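## 4. Oiling and Curing the Work Surface

This section applies to all Samex solid wood tops supplied unfinished. Tops supplied with the Lamrani factory finish need only the maintenance coat in 4.4. Revised June 22, 2024; replaces the March issue.

### 4.1 Before you start

- Room temperature must stay above 10 °C during application and curing.
- Remove clamps, mats and anything else resting on the top.
- Have ready: Zadura hard oil, lint-free cloths, a foam pad, 120 and 180 grit paper, and a metal pail with a lid.

> **CAUTION:** Cloths soaked with oil can heat up and catch fire without a flame or spark. Lay used cloths flat outdoors to dry, or put them under water in the metal pail and close the lid. Do not ball them up or leave them in a trash can.

### 4.2 Sanding

1. Sand the whole top with 120 grit, following the direction of the strips.
2. Wipe with a damp cloth and let dry. The grain will rise slightly.
3. Sand with 180 grit. Do not go finer – a polished surface takes up less oil and wears unevenly.
4. Vacuum the top and edges, then wipe with a dry cloth.

Small gaps between strips may be filled with Sikex wood filler before step 3. Filler does not take oil the way wood does and will stay lighter. Test the color on the underside.
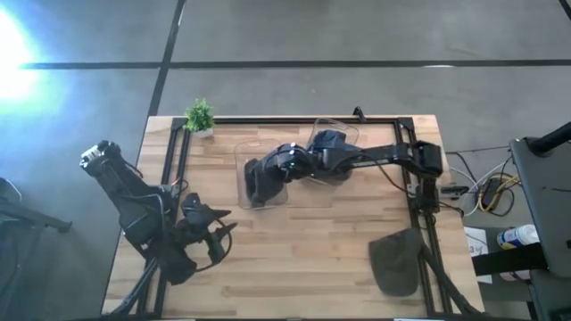 End grain takes up more oil than the face. Treat the ends first and check them again before wiping down the rest of the top.

### 4.3 First and second coats

1. Stir the oil. Do not shake the can.
2. Pour a small amount onto the top and spread it with the foam pad. One 670 ml can covers the largest top in the range with 2 coats.
3. Leave for 40 minutes. Add oil to any spot that turns dull during this time.
4. Wipe off all remaining oil with a clean cloth. Oil left standing will turn sticky and must be sanded out.
5. Let the top dry overnight, then repeat steps 1 to 4.
6. Coat the underside the same way. A top oiled on one face only may cup.

**Note:** If the top is already fastened down, loosen the mounting screws a quarter turn before coating and retighten them after curing. Do not glue the top to its support. The slotted holes must stay free so that the wood can move across its width.

### 4.4 Curing and maintenance

Light use is possible after the second coat has dried overnight. Keep water, hot items and rubber feet off the surface for 10 days.

Apply one maintenance coat when water no longer beads. Clean with a damp cloth and mild soap; do not use ammonia, bleach or scouring pads. For deep scratches, repeat 4.2 over the damaged area – feather the edges – and then apply both coats from 4.3.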